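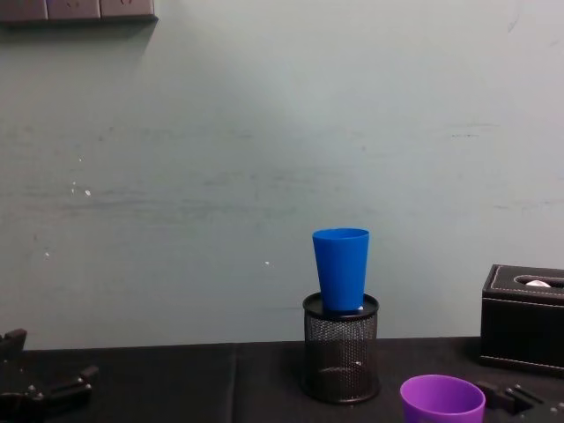

Gray-green wall below a row of socket plates

Seasonal Crafts > Masks and Props > Modeling Pastes > Trera Paper Mache Powder

Trera Paper Mache Powder, 640 g

Trera is a dry blend of ground paper fiber, chalk and a cold-water binder, packed by Pastemon for mask making, hollow pumpkins and small stage props. It mixes by hand and needs no oven. Supplied as one bag with a fold-over seal and a level scoop.

Mixing
One level scoop holds 113 g. Add it to 200 ml of cold water, stir until no dry pockets remain, and leave covered for half an hour. The paste should hold a peak on the spoon. If it slumps, add powder a teaspoon at a time. Warm water shortens the working time and tends to leave lumps.

Applying
Apply over cardboard, foil, wire mesh or an inflated balloon in layers up to 3 mm thick. Let each layer turn firm before adding the next. Noses, brow ridges and horns should be built on a foil core – solid paste in these areas dries slowly and can split at the base. Smooth with a damp finger or the back of a spoon.

The paste releases from Ristić plastic face forms if the form is first rubbed with petroleum jelly. Plaster forms must be sealed. 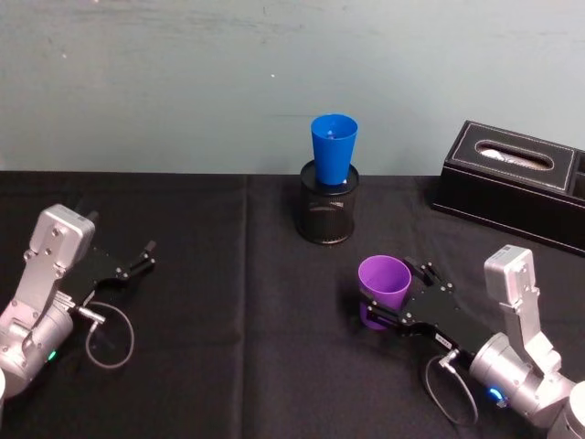

Drying time for a single 3 mm layer is 29 hours at normal room temperature with the piece raised on a rack. Turn it once the upper face is firm. The powder is off-white and fine, and it marks dark fabric: a table covered in black cloth, as in the photo, should have a plastic sheet laid over it before the bag is opened. Creases in a cloth like the one running down from the back edge there will also print into the underside of a soft piece set directly on it. Dried spills brush off most fabrics. Wet spills should be lifted with a scraper and the area rinsed in cold water.

Finishing
Sand with 120 grit, then 240. Accepts acrylic, poster paint and spray primer. The dried surface is absorbent, and unsealed pieces need an extra coat of color. For outdoor display under a porch roof, use two coats of Postmont Clear Matte, inside and out. Not suitable for open rain or for use near candles.

Storage
Keep the bag sealed and dry. Mixed paste keeps three days in the refrigerator in a closed tub. Do not pour leftover paste down a sink.

Next delivery of the 640 g bag is due in March.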